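Budget for a small two-arm setup: is the simulator package worth paying for?

Posted in Equipment and Purchasing
Tags: robot arm, grippers, quotes, simulation, small workshop

Kelechi Bashir
Member, 14 posts

I run the back end of a secondhand book and housewares shop and I've been told to "look into" an arm for sorting intake. Books into one box, mugs and other breakables somewhere else, repeat until closing. I have no robotics background beyond reading quotes and getting annoyed by them.

Two sellers have come back to me so far. Stuker wants to sell me an arm and a gripper and says the rest is up to me. Plandetti wants to sell me the same class of arm plus a simulator license at $2,007 a year, plus setup, and they say I shouldn't buy any hardware until I've "validated the cell" in their software. Their salesman told me I'd save the license fee in the first month. He couldn't say how.

I did take the trial. It loads a ready-made room with a table and a few household things on it, and you drive the arm and try to pick stuff up. I spent most of an evening on it.

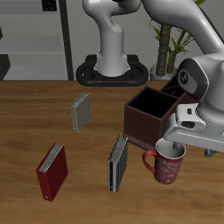 What I got out of it is that mugs worry me more than books do. I had assumed the reverse. A finger down inside the rim seems like the obvious way to lift one, but our mugs come in all shapes and plenty have chips, and I don't believe for a second that the software knows what a chipped rim does under pressure. The books in there stand up politely on their own. Ours arrive in a heap in a garbage bag.

So my questions. Is the simulator fee real money well spent for a shop our size, or is it a way of charging me before anything ships? And do I need two arms? Both sellers keep drifting toward two.

My ceiling is tight and I have to give a figure by November.

hollis_k
Regular, 388 posts

Don't pay for the year. Ask for the trial to be extended and ask in writing. They nearly always say yes if they think a hardware order is coming.

A simulator is good for some dull things that do cost money when you get them wrong: how far the arm reaches, whether the wrist hits the side of your box on the way down, where the base has to be bolted. You can learn all of that in a couple of weeks. After that the fee is mostly paying for you to feel busy.

It is poor at the things you're worried about. Grip on glazed china, soft covers that flop open, dust jackets that slide off the book. Be very suspicious of any success rate that comes out of it. When a seller tells me they ran 1,000 picks I ask how many different objects that was, and the phone goes quiet.

What I would budget for instead, from having been through this once:

Spare fingertips. Rubber pads wear out and quotes leave them off. Get the price before you sign.

A proper table bolted to the floor. Ours wobbled and we lost a month blaming the camera.

Guarding or a scanner, whichever your insurer wants. Call the insurer first. I put this at $4,000 for us and it came in over.

Somebody's time. This is the big one and it never shows up in a quote — every new kind of object is an afternoon for someone.

On two arms: no. Start with one. If one arm can't keep up, then you know what you need the second for. Sellers like two because it's two.

Also, what is your volume? If you're sorting 60 items an hour at the peak, a person with a cart does that while talking to customers.

m. igwe-street
New member, 2 posts

We had the Vostik one and it was fine. Bit loud. I would go with whoever is closest to you for repairs.

Kelechi Bashir
Member, 15 posts

Thanks hollis. Our peak is a bit above that, but only on donation mornings, and the rest of the week it's nowhere near. I hadn't put it next to a person and a cart and now I wish I'd done that before sitting through two sales calls.

I've asked Plandetti for the extension. They want a "letter of intent" in return, so I'm reading the small print on that before I send anything back.

m. igwe-street, which model was it, and did you lift anything breakable with it?

hollis_k
Regular, 389 posts

Don't sign the letter until you know whether it names a price. Ours did, on page three.

And send them a box of your own stock. The real stuff, chipped mugs and the books straight out of the bag. Ask them to run it on a physical arm while you watch. If Plandetti won't and Stuker will, that tells you more than the license would. If neither will, I'd put down zero for November and go buy a better cart.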